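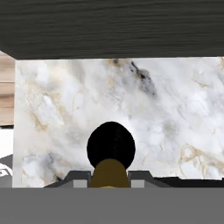 Simulated scene: gripper at the black knob, marble wall behind.

Filed under: Meeting Notes / Equipment
Search this site... Go

Equipment planning, May. Me (Kieran Lynch, typing as fast as I can), Elīna, Aigars and Érica. Gunārs sent apologies.

Vurnell quoted $3,107 for the gripper and Tekleab came in at $1,721 – big gap! Aigars likes Tekleab, Elīna wants to see the warranty first, and I'm with her.

Érica asked for $954 for more simulator time before we buy any hardware. Agreed, all in favor.

Spare finger pads: put off till next time.

Actions: Elīna to chase the warranty. I'll ask Tekleab about delivery. Wrapped up at 2 – lunch was late.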